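Friesen Observatory, Okine Hill
Dome and Telescope Safety Check, July 2018
Checked by: Costel Ghiță

1. Dome shutter opens and closes fully: OK. Slow in the last part of travel. Track greased.

2. Emergency stop, dome rotation: OK. Tested from both switches.

3. Solar filter on the 400 mm reflector: FAIL. Pinhole near the rim. Filter withdrawn, no sun viewing on this telescope until a new one is fitted.

4. Finder scope capped for daytime sessions: OK.

5. Counterweights and safety bolt: OK. Bolt tightened a quarter turn.

6. Pier bolts: OK.

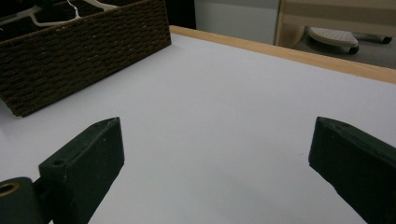 White table with wood edge trim, woven basket at the back.

7. Red floor lights, stairs and viewing deck: PART. Two out on the upper stairs. Spares ordered from Hurkent.

8. Deck railing: OK. Some 70 feet of it now repainted. The north side still needs a second coat.

9. Visitor limit sign, moon viewing nights: OK. Sign is faded but can be read from the gate.

10. Fire extinguishers: OK. The one by the control desk (tag 1673) is due for service next.

11. Moon globe and lunar map display: wall bracket loose on the left side. Refixed with longer screws, check again next time.

12. Eruto mount power supply: OK. Cable moved off the walkway and taped down.

Items 3 and 7 stay open. The upper stairs are closed after dark until the lights are replaced.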